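Plelisier – Rangement d'en-cas dans un carton
Fiche du jeu de données

Version 2, novembre 2020

Présentation

Plelisier rassemble des séquences courtes autour d'une tâche domestique simple : prendre des sachets de snacks posés sur une table et les ranger dans un carton ouvert. Le jeu contient 3891 séquences, toutes tournées dans des logements meublés et habités. Les tables, les nappes, les cartons et les produits sont ceux qu'on trouve chez les gens. Aucun décor n'a été construit pour l'occasion.

La fiche décrit le contenu, les consignes de rangement, l'organisation des fichiers et les limites connues. Elle remplace le fichier LISEZMOI de la première version, qui ne couvrait que les biscuits et les barres.

Contenu d'une séquence

Une séquence correspond à un sachet et à un rangement. Elle commence quand le sachet est posé sur la table et s'arrête quand il est dans le carton et que plus rien ne bouge. Si le sachet retombe sur la table, la séquence est conservée et reçoit l'étiquette « reprise ». Si le carton se renverse, elle est classée dans « incident » et ne figure pas dans les découpages par défaut.

Les objets sont répartis en 5 familles :

coussin : sachet gonflé, rempli en partie d'air, soudé aux deux bouts
plat : emballage souple peu épais, sans volume d'air notable
individuel : petit emballage pour une seule portion
rigide : étui ou barquette sous film, qui garde sa forme
autre : tout ce qui n'entre pas dans les familles précédentes

La famille « coussin » est la plus représentée et la plus difficile. Ces sachets glissent, roulent sur le dos et changent de forme quand on les serre. Leur surface brillante renvoie la lumière du plafonnier et le texte imprimé devient souvent illisible. Pour cette raison, nous n'annotons ni la marque ni le parfum dans cette famille.
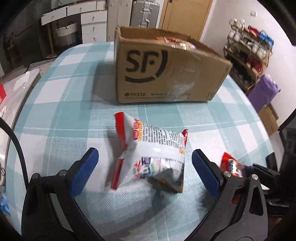 L'orientation du sachet au départ est notée par rapport au bord de la table le plus proche de l'opérateur : « parallèle », « perpendiculaire » ou « oblique ». On retient l'axe qui va d'une soudure à l'autre. Quand une soudure est repliée ou pincée, on prend le milieu du pli. Les annotateurs n'étaient pas toujours d'accord sur les cas obliques, et le champ « accord » donne le résultat de la seconde lecture.

Les autres articles présents sur la table au même moment sont signalés dans le champ « voisins », sans détail. Il peut s'agir d'un autre snack en attente, d'un ustensile ou d'un câble.

Nappes et surfaces

La surface compte beaucoup dans ce type de tâche. Un sachet léger posé sur un tissu accroche un peu, alors qu'il part facilement sur un plateau verni. Le champ « surface » prend les valeurs suivantes :

tissu_uni
tissu_motif
plateau_nu
autre

Les nappes à carreaux sont rangées dans « tissu_motif ». La teinte n'est pas annotée : le même tissu passe du bleu pâle au bleu-vert selon l'éclairage et l'exposition, et nos essais de relevé de couleur n'étaient pas reproductibles.

Consignes de rangement

Le carton est placé sur la table, ouvert vers le haut. Il n'est pas fixé. Les rabats, lorsqu'il y en a, peuvent rester dressés ou être repliés vers l'extérieur. Les consignes données aux opérateurs tiennent en quelques lignes :

Prendre un seul article à la fois.
Ne pas écraser un article déjà rangé.
Laisser dépasser un sachet trop grand, sans forcer.
Ne pas vider le carton entre deux séquences d'une même série.
Arrêter la série quand un nouvel article ne tient plus.

L'ordre de rangement est libre. Certains opérateurs commencent par les grands sachets et glissent les petits dans les coins, d'autres prennent ce qui est le plus près d'eux. Nous n'avons pas cherché à uniformiser.

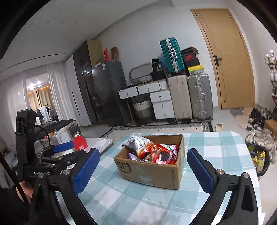

Le taux de remplissage est estimé à l'œil sur la dernière image de chaque séquence, selon une échelle à quatre niveaux : vide, bas, moyen, plein. Un sachet qui dépasse du bord ne fait pas passer le carton à « plein » s'il reste de la place au fond. Quand le fond n'est pas visible, le champ reste vide.

Les pièces n'ont pas été débarrassées avant les prises. On trouve à l'arrière-plan des meubles, des appareils ménagers, du linge et des sacs, ainsi que d'autres cartons que celui de la tâche. Seul le carton de rangement est annoté. Un modèle qui détecte les cartons en général en trouvera donc davantage que n'en comptent nos fichiers.

Organisation des fichiers

sequences/ : un dossier par séquence
series/ : un fichier par série, avec la liste ordonnée des séquences
annotations/ : famille, orientation, surface, voisins, remplissage
decoupages/ : listes pour l'entraînement, la validation et le test
LICENCE.txt

Le découpage de test comprend 800 séquences, provenant de logements absents de l'entraînement. Les séries ne sont jamais coupées entre deux découpages. Si vous refaites votre propre répartition, partez du champ « logement » et non du numéro de séquence, sinon la même table se retrouvera des deux côtés.

Jeux liés

Sedumside utilise les mêmes familles d'objets pour la tâche inverse, sortir les articles d'un carton et les poser en ligne. Delura porte sur le rangement de bocaux et de boîtes de conserve. Les noms de champs sont communs aux trois jeux, sauf « remplissage », absent de Delura. L'outil d'annotation Işık lit les trois formats sans conversion.

Limites connues

Les produits viennent d'un petit nombre de magasins et certains emballages reviennent souvent.
Les sachets ouverts ou entamés sont exclus.
Les inscriptions imprimées sur les cartons n'ont pas été transcrites.
Le champ « voisins » est peu fiable pour les très petits emballages, parfois masqués par un article plus grand.
L'étiquette « reprise » manque dans une partie des séries les plus anciennes. La correction est prévue pour décembre.

Signaler une erreur

Indiquez le numéro de séquence, le champ concerné et la valeur que vous proposez. Les corrections sont regroupées et publiées avec la version suivante. Les découpages ne changent pas d'une correction à l'autre.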